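Chapter 6
The Chore Problem: Can Machines Tidy Up Yet?

Before you read: Write down one chore you did this week without thinking about it. Keep the note. You will need it for the exercise on grasping.

Every few years a company promises a machine that will clear the table, fold the towels and restock the shelf. This chapter asks how much of that promise has been kept. The short answer is very little, and the longer answer takes up the next 32 pages.

6.1 What counts as a chore
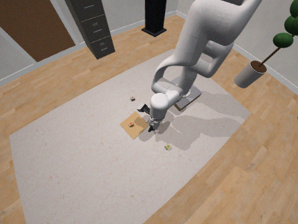 A chore, for our purposes, is a job with a goal that any adult could state in one sentence and a room that refuses to stay the same. Picking up toys is the usual starting point. Researchers like to shrink it to a few small blocks and a flat mat to put them on. One tan mat, three tiny cubes on a pale rug, an arm many times their size – a toddler would find the job dull. Yet even this version asks the machine to find each cube, choose a grip and let go in the right spot. It is also simulated, and a simulated rug never bunches up under anyone's foot.

Consider the Osturia trials, which we return to in Section 6.4. The software ran 3,000 simulated pickups and was then moved to a real stockroom in Medmont, where it attempted 691 more. The first number went into the brochure. Ask of any such claim who set out the objects, and who put them back when one rolled away.

Letter blocks make the task a little harder, because now it matters which one you take. "Put the D on the mat" mixes reading with reaching. A person can also spot a letter in shadow or turned sideways with hardly a second look – and a system trained on bright, upright letters may not.
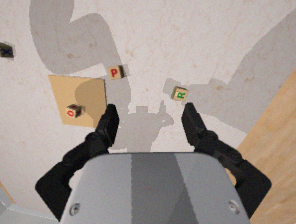
6.2 From the tabletop to the shop floor

Shop floors look easier than kitchens. The shelves are labeled and the boxes match. The Mbwambo warehouse study suggests we should be careful with that idea.

Comments

Rurnska: Used this in my Saturday class. Where is the exercise on grasping? I can't find it.

shelf_stocker: I'd settle for one that does towels.

We use cookies to remember your reading place. Accept / Manage settings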